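The School Lunch Hour, Reconsidered
Published July 2, 2026

For most of the past century, the length of the midday meal in American public schools was set by the bus schedule. Lunch filled whatever minutes remained once instruction, recess and dismissal had been arranged. The Daltidari school district, which serves 3,897 students, has spent the past year examining what follows from that habit, and in June its board approved a policy that treats time at the table as part of the school day.

The new rule guarantees every student 20 minutes of seated time. The distinction between seated time and scheduled time is central to the policy. A lunch period printed on a timetable begins when the bell rings. Students must then put away their materials, walk to the cafeteria, wash their hands, wait in line and find a place. In the district's two largest elementary buildings, those steps left the last children in line with very little of the period in which to eat.

Fruit was the item most affected. Whole apples take longer to eat than nearly anything else on a standard tray, and younger children with loose or missing front teeth take longer still. Kitchen staff at the Sunen Elementary School reported that apples were accepted willingly at the counter and returned with one or two bites taken. The menu was not changed during the review. Only the schedule was, and the kitchen began to offer sliced fruit alongside whole fruit in the lower grades.

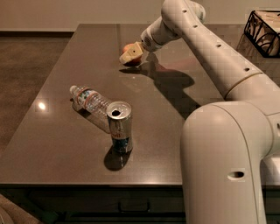

Why not simply make the lunch period longer for everyone? The district operates under a fixed number of instructional minutes, and each minute added to lunch must be taken from another part of the day or added to the end of it, which affects bus contracts and after-school care.

The solution adopted was a set of smaller adjustments. Grades now enter the cafeteria at staggered times. A second serving line was opened at Sunen, and the payment keypad was moved from the head of the line to the door. Recess was placed before lunch in 3 of the district's buildings, an arrangement that many schools elsewhere have tried with mixed results. Teachers in the upper grades noted that students came back from the meal calmer. Teachers in kindergarten found the change more difficult, particularly in winter, when coats and boots had to be dealt with on the way to the cafeteria.

The district retained Nic Aodha, a planning firm, to study the movement of students through the buildings. Its report runs to 100 pages and devotes much of its length to corridors, doors and the placement of sinks. It recommends that water be available at the tables as well as at the fountain, so that students do not leave their seats and rejoin a line. It also recommends rounded tables for the youngest grades, a proposal the board has deferred on grounds of cost.

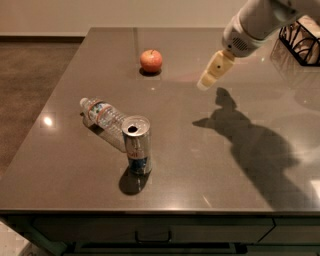

Several families who wrote to the board during the comment period were unconvinced, and one parent objected that her son had never complained about being rushed, only about the noise, and that a longer meal in a loud room was no improvement. The board acknowledged the point in its written response. Sound panels for the Sunen cafeteria have been included in the capital request for next year.

Cost remains the principal question. The second serving line requires an additional kitchen position at Sunen, and supervision must now cover a longer stretch of the day. Cellby, the company that supplies the district's meals, has agreed to hold its present rates through the coming school year - a term that expires before the policy is due for its first formal review.

That review will consider seated time by grade, the amount of food discarded and the views of cafeteria staff. Middle school schedules, which depend on shared teachers and a single gymnasium, will be taken up separately in the fall.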